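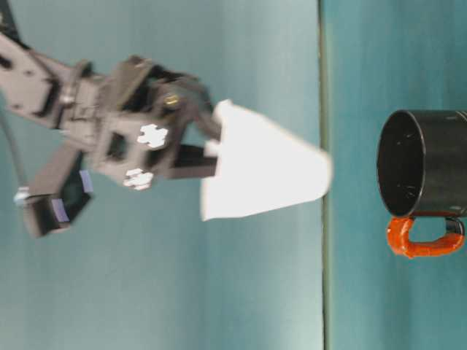 A black mug on a teal tabletop.

About Stisach

We sell coffee by mail, and we are suspicious of most of what gets said about coffee, including by people who sell it.

Dušan Jelínek and Ghizlane El Idrissi started the company after years of buying for a bigger roaster. They had read too many bags promising jasmine, bergamot and grandmother's plum jam. Some of it was good coffee. Very little of it tasted like plum jam.

Our bags give the country, the roast date and the price we paid. If a lot came in dull, we say so and charge less. We carry 11 coffees at a time and don't plan to carry more.

We are asked why we have no certification logo. We looked into a couple and could not work out what the fee would change for the growers. If someone can show us, we will look again.

Erhan Tatlı roasts on Tuesdays. Pichit Chuensuk answers the mail, usually the same day, and will talk you out of the subscription if you drink less than a bag a month.

We do not have a mission statement. Returns are accepted on unopened bags.

Page last updated 22/01/2021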